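4.3 Startposition über der Arbeitsfläche einlernen

Mit diesem Abschnitt beginnt der schönste Teil der Einrichtung: Ellico lernt das Greifen aus Vorführungen, und schon die erste gute Startposition bringt erstaunlich viel! In unserer Versuchsreihe mit Etenesh Worku und Kuo-hua Tse kamen über 469 Vorführungen zusammen, 291 davon mit durchsichtigen Gefäßen.

1. Gegenstände locker auf dem Tisch verteilen. Glas und matte oder weiße Teile mischen.
2. Arm in die Ruhelage fahren und den Greifer ganz öffnen.
3. Im Menü »Kwak« die Ansicht der Handgelenkkamera aufrufen.
4. Arm absenken, bis beide Fingerspitzen am unteren Bildrand stehen und dazwischen freie Tischfläche liegt.
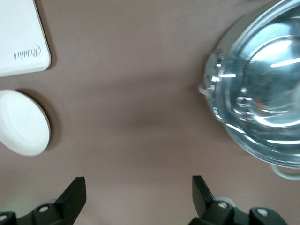 Abb. 6: Kameraansicht bei offenem Greifer. Rechts oben die Glasschüssel mit Griff, links weiße Schachtel und runder Deckel.

5. Position mit »Merken« speichern und die Vorführung starten.
6. Nach jeder Vorführung die Gegenstände neu anordnen.

Hinweis: Angeschnittene Gegenstände am Bildrand sind willkommen. Das Modell lernt daran, den Arm selbst nachzuführen - für uns das spannendste Ergebnis der ganzen Reihe.

Hinweis: Spiegelungen auf Glas bitte nicht wegleuchten. Yu-ting Chou hat beide Varianten verglichen, und mit Reflexen im Training griff der Arm deutlich sicherer zu.

Vorsicht: Während der Aufnahme nicht zwischen die Finger fassen. Glasgefäße nur mit der Kraftstufe »sanft« greifen lassen.

Weiter mit 4.4, Vorführungen prüfen und beschriften.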